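Thread: Gas flow at the Tralholm entry point, how to read the published figures
Board: Energy and Conflict News

stavham_reader
Posted 2021-10-23

The Bridstead wire ran a piece saying flow through Tralholm "fell by half overnight." The operator's page shows a lower nomination for one gas day and normal flow the day after. Which number was the reporter using? The article has no link and no units.

E. Michailidis
Nominations. I checked the hourly table. Physical flow dipped for 11 hours and then came back to the previous level. A nomination is what the shipper asks for. It can be revised several times during the gas day, and the first version is the one that gets quoted because it is published first.

pipewatch2
Disagree. The nomination is the news. If a supplier cuts its request during a border dispute, that is a signal even if the gas moves later. Readers want to know about intent.

E. Michailidis
Then the headline should say "request." It said "flow." Those are two columns in the same table.

stavham_reader
Is the gas day the same as the calendar day? I get different totals from the article.

Savvas Z.
No. It starts in the morning, so a cut reported "overnight" can fall across two gas days. Add up the hourly values yourself, and check whether the table is in local time or UTC. I got this wrong in the February thread and had to repost the whole spreadsheet.

pipewatch2
You are all treating the operator as neutral. The operator is a state company. Papadakis made this point in his column and I have not seen an answer to it.

Savvas Z.
The answer is the other side of the border. The downstream operator publishes its own entry readings. I compared 2,000 hourly pairs and found 3 that did not match, all of them corrected later. If someone was faking the data, both ends would have to agree on it.

pipewatch2
Metering, fine. That does not cover the maintenance notices, which only one side issues.

E. Michailidis
Agreed on that. The notice for this dip was posted after the flow had already dropped. The wire should have asked why - it is a better story than the one they ran.

stavham_reader
Thanks. I will write to the Bridstead desk and ask for a correction to the headline. Attachments from me below, drawer front with the brass knob first, teal beanie second.

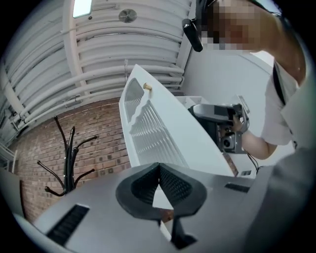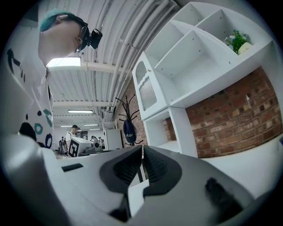 Related threads
Storage levels: percent full or days of supply?
Who signs the transit contract after the ceasefire talks
Savvas Zacharopoulos: hourly flow spreadsheet, version 2
Eftychia Michailidis: list of wire stories that mix up capacity and flow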